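Jimia Picnic Blanket, Large

I packed this one for every outdoor concert and garden fair I went to last spring, and I'm still not tired of it! It opens to 92 by 121 inches, so my whole crew fits (plus the cooler), and it rolls up small enough to hang off a stroller.

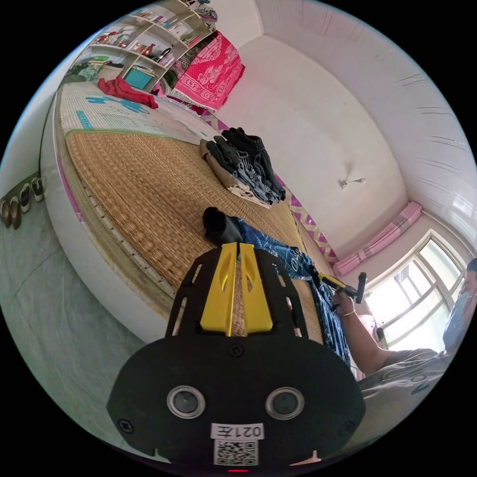

Woven mat on a bed, behind two yellow gripper fingers.

The backing keeps damp grass off your jeans, and the strap has 2 snaps so you can carry it over a shoulder. Machine wash cold, hang it on a fence, done. My friend Nuria Jemal takes hers to the Lurisach street festival and swears by the green stripe.

Colors: green stripe, rust, navy
Free shipping on orders over $100
Next batch ships 22 April 2025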